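3.2 Play settings and recording of talk

The recordings were made in 30 families who had answered a letter sent through two kindergartens in Bruterberg. All children were between three and five years old at the first visit and heard Portuguese from at least one parent. In the home we asked only that the play take place at a table, so that the microphone could stay at the same distance from the child during the whole session. Parents received no instruction about which language they should speak.

We chose kitchen play for two reasons. First, it is known in almost every home, and the child does not need an explanation of what to do. Second, it brings out many requests ("give me", "put it there", "do you want more?"), and the form of the request is the main object of this study. Earlier work by one of us (Torres, the Brandão corpus) used picture books, and there the adult asked most of the questions while the child mostly named things. In kitchen play the roles change more often. A child who offers food must also ask if the guest wants it, and this gives us the question forms which were rare in the Brandão material. 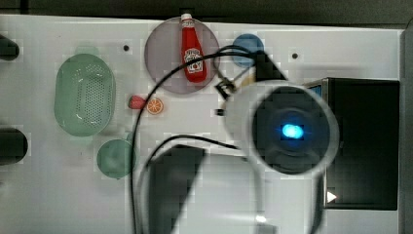

Figure 2. Kitchen-themed toy items on a white tabletop, seen from above.

The sound files were transcribed in Zeseo by two persons working separately. Each line contains one utterance. We counted as a new utterance every stretch of speech that was followed by a clear pause or by a change of speaker. Songs, counting rhymes and talk directed to pets were marked but left out of the analysis. The last case was more frequent than we expected, and in one family the dog Buster received almost as many requests as the mother. After these exclusions the material has 3912 child utterances. In 222 of them the two transcribers did not agree on the language of the utterance, in most cases because it consisted of one short word such as "no" or a name. These utterances were discussed with Hélder Torres, and if no agreement was possible they were coded as "unclear".

Requests were then divided into direct forms (imperative, or noun alone) and indirect forms (question, statement of need). A noun alone was coded as a request only if the adult reacted to it as a request in the next turn. We are aware that this rule depends on the adult and may give too low numbers for parents who speak little. For this reason the results in Section 4 are given first for all families together and then without the 5 families in which the adult produced the fewest turns.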